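Questions About the Storage Unit Break-Ins on Lovgate Road

Last updated: Oct 23, 2019

Print this page | E-mail this page

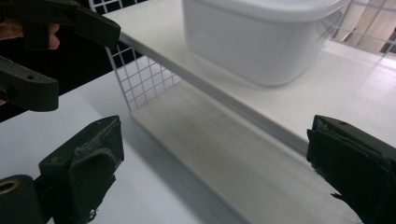

We've had so many calls and notes since the break-ins that we thought it would be kinder to everyone to put the answers in one place, where you can read them over a cup of coffee and come back to them later. If you rent with us at Catstead Self Storage and your question isn't answered on this page, please do call the front office. We really don't mind, even if you've called twice already.

What happened?

Thieves got into Buildings B and C overnight and cut the locks on 23 units. They came in through the back fence, on the side that faces the old rail line, and they left the same way. No tenants or staff were on the property. The morning manager found the first cut lock when she opened up, and she called the police right away.

Was my unit one of them?

If it was, you have already heard from us by phone, and a letter has gone out to the address on your rental agreement. If you've moved and never got around to telling us (it happens to the best of us!), please call and we'll look your unit up while you wait. Buildings A and D were not touched.

What was taken?

Mostly tools, bicycles, a few small engines and some fishing gear. One tenant lost a coin collection that had been in the family a long time, and we feel just terrible about that. Boxes of papers and clothing were opened and dumped out, so if you had records in there with bank or Social Security numbers on them, it would be wise to keep a close eye on your accounts for a while.

Do the police know who did it?

Not that they've told us. They have our gate records and the video from Building C, and they've asked us not to share either one while they're working on the case, so please don't be offended if the office says no.

How do I report what I lost?

You'll need to make your own report, even though we've made one for the property. Ask for the Grondetti Avenue station and tell them it's about the storage thefts, and they'll add yours to the same file. Bring serial numbers if you have them, and any photos or receipts. A list written from memory is fine to start with, and you can add to it later when you wake up at two in the morning remembering the drill.

Will my insurance cover it?

That depends on your policy, I'm afraid. If you bought the Cropper plan when you signed your lease, claims of up to $1,868 go through the short form, and anything over that needs the long one. Both are at the front desk. Many homeowner's and renter's policies cover things kept in storage too, so it's well worth a call to your agent. We waive our $70 lock and cleanup fee for every unit that was broken into, and if you were charged it by mistake, tell us and we'll send it back.

What are you doing about the fence?

We're replacing 200 feet of it along the rail line with a taller kind, and the lights on that side will now stay on all night. Until the work is finished, a guard will walk the property from dusk until the gate opens. He may ask to see your ID, so please be patient with him.

Can I move out early?

Yes. Any tenant in B or C may leave before the end of October without the usual notice, and we'll refund the unused days. We'd be sorry to see you go, but we do understand.

Whom do I talk to?

Sandra Dawber in the front office is handling everything to do with the break-ins. She's in Monday through Saturday, and if she's on the other line, leave your unit number and the best time to reach you.

Contact us | Copyright 2019 Catstead Self Storage | Back to top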